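Open day at Delten

I took the afternoon off on Thursday, October 9, 2025 and drove out to Hikuvthorpe for the open day at Delten. I'd signed up in September and then forgotten until the reminder came.

Sigrun Sundqvist met us at the door and split us into groups of four. Ours got the two-arm table first. She said they had logged 741 practice runs on it so far, mostly picking up soft things and dishes, and that the soft things are harder than people expect. A plush toy gives when you squeeze it, so the arm has to decide when it has a real hold.

I asked if the arms ever bump into each other. They do -- she said it was 3 times that week, all at low speed.

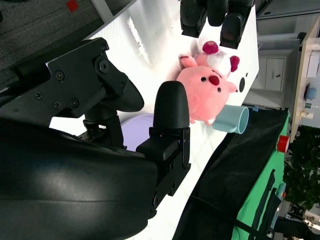 After that we went upstairs for coffee and a short talk by Ebbe Skjelbred, mostly on motors and what they cost. I followed maybe half of it. Parking was free but the lot is small, so go early if they hold another one in the spring.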